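Dye bench, July, 9:40 a.m.

Second madder bath on the Ulldale cotton. The first came out closer to brick than we wanted, so I cut the chalk and held the pot lower this time. 300 g dry cloth, scoured yesterday in soda ash, rinsed twice.

Notes for whoever picks this up:

Alum batch is the Rallik one, bag 23. The older bag has clumped and I don't trust the weights from it.

Bath took 16 minutes longer to come up than last time. Small burner again. The big one still needs its hose.

Swatch 527 goes with the Stultow set, not the Benavides set — I labeled it wrong on the card and fixed it in the binder only. Card still needs doing.

Color at one hour was already past the target strip. Pulled half, left half in to cool overnight.

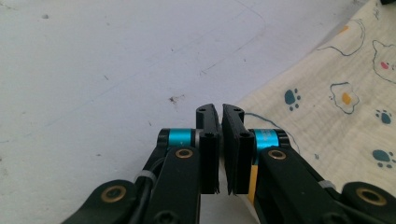
Dye bench notebook, entry by R.K.

Still to do: wash test on both halves, plain soap, no softener. Iron one corner of each before comparing, the damp ones always read too dark. Order more chalk. Ask Benavides if they want the printed cream cloth overdyed or left as it is.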